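FOR RELEASE 13th April

Kofler Family Park opens Loresar coaster this summer, preview day for families first

Kofler, the lakeside theme park run by Tradport, will open its new family coaster Loresar to the public in June. Track is up, trains arrived in January. Minimum height 42 inches, so most second graders can ride with a parent.

Preview day first — 600 places, free, season pass holders get first pick. Sign up at the front gate or on the park website. Kids under 7 need an adult with them at all times. 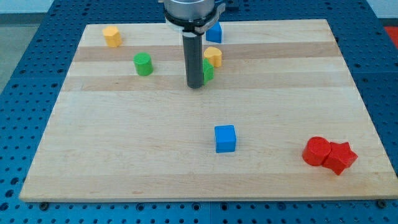 Where to stay

Hotel Coltura, next to the main gate, has 28 family rooms set aside for preview weekend. Breakfast and parking included. Book early, these go fast evry year.

"We wanted one ride the whole family gets off smiling," said Florin Ardeleanu, park director. "Grandparents too — my mother has alredy asked for the front row."

Press: media passes on request, one guest per pass. Ask for the Kofler press desk at Tradport.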